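The Kettle

So I bought a boat. I want to say up front that I'd gone to Drancombe for a lamp.

Beryl Cheetham was selling up, and the card in the post office window said lamps, chairs, preserving jars, and then at the bottom in different ink, boat. I had a hundred and forty dollars in an envelope and a clear picture in my head of a brass lamp with a green shade. The lamp was gone by the time I got there (Maureen Pearce had it under her arm and wouldn't look at me), so I wandered down the yard to where the grass got long, and there was the Kettle, upside down on two sawhorses with a hen asleep under her.

"She leaks," Beryl said, behind me.

"Badly?"

"Depends how far you're going."

I asked how much, just to be polite, you know how you do. She said 588 dollars. I said that was a funny sort of number. She said it was what her brother owed the feed store when he died and she'd like to be able to walk past the place again. Well, what do you say to that? I said I'd come back with the rest, and I drove home to Stetport with a paid deposit and no lamp, talking to myself the whole way.

Ruth thought I'd lost my mind. Ruth Catterall has lived across the landing from me for nine years and she has a way of putting her cup down that tells you everything.

"You can't swim," she said.

"I can float."

"So can a dead dog. Where are you going to keep it?"

I hadn't thought about that! I ended up renting a slip from Juwita Sopacua, at the cheap end, past the fuel pump where the gulls go. Juwita walked once around the Kettle with her hands in her back pockets, pressed her thumb into a plank, and looked at her thumb for a while.

"Who told you this was a boat?" she said.

But she lent me her caulking irons, and most evenings she'd come down after closing and sit on a crate and tell me I was doing it wrong. I liked it more than I can explain. I'd been alone in that apartment since Ason left, and I'd gotten into the habit of eating dinner at five so the day would be over. Now it was eight and nine before I even noticed I was hungry. My hair smelled like tar. I fell asleep in my socks.

Ason called once in the middle of all this, wanting to know where the good suitcase was. I told him it was in the hall closet and that I had a boat. There was a long silence.

"What do you mean, a boat?" he said.

"A rowboat. She's called the Kettle."

"You get sick on the bus," he said. And I do, that's true, I get terribly sick on the bus. He came by for the suitcase on a day when I was at the slip, and left his key on the counter next to the bananas. I'd been dreading that key for months. I put it in the drawer with the string and the dead batteries and went back down to do the second coat.

We put her in the water on April 16, 2023, with rain coming and the tide already turning. Zuweira Mensah from the bakery brought rolls, and Beryl came all the way over on the bus in her church coat. She'd been to the service first and she still had the leaflet in her pocket. Even Ruth came down, though she stood well back with her umbrella up like the whole thing might splash.

Juwita held the line and I got in. I did it the way she'd taught me, low and quick, and the Kettle rocked and then sat there, as calm as a cow. I looked down at my feet. There was a little water coming in by the stern, a thin bright line of it, moving along the plank toward my shoe.

"She leaks!" I yelled.

"I told you she leaks," said Beryl.

I rowed out as far as the second buoy. It isn't far, kids swim it in August, but I'd never seen the town from that side before - all the laundry, the backs of the restaurants, my own kitchen window with the blind crooked. I stopped rowing to look and drifted a bit, and bailed with a coffee can, and looked some more. 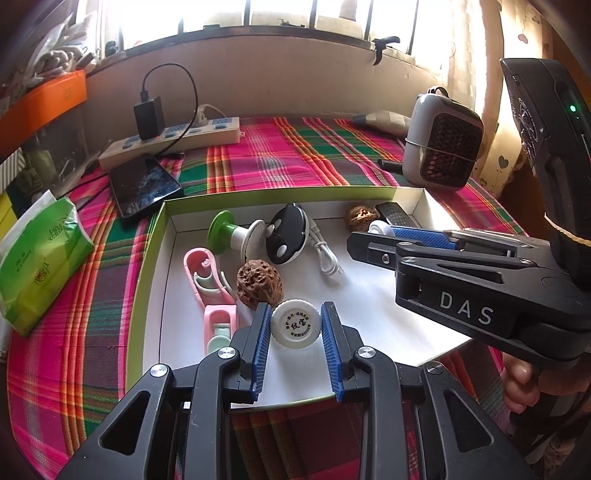
By the time I got back in, the rain had started and the rolls were mostly gone. Beryl had saved me one inside her leaflet. She asked if I was going to rename the boat, people did, and I said no, I'd gotten used to it. Then Ruth closed her umbrella, handed it to Juwita, and asked me how many that thing could hold.

"Two," I said, "if one of them bails."

She was already taking off her good shoes.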